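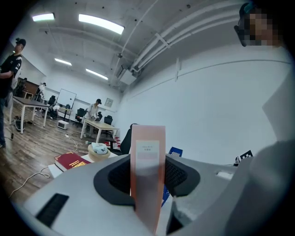 What should you sort first in a shared workroom? Start with the tables, and leave the cabinets for another day.

Jade Parsons has set up workrooms for Atuvar for years, and she begins with whatever people reach for while standing. Small cards and labels go in one shallow tray. Chairs get pushed back so two people can work at the same table.

"A wooden cabinet will hold anything, so people put anything in it," Parsons says. Her last cabinet held almost 800 cards, most of them blank.

She does her own clearing on Monday.

We use cookies to improve this site. Accept | Settings

Related
Shelves for a narrow hall
Floors that can take office chairs

Contact | Copyright Stoica | Back to top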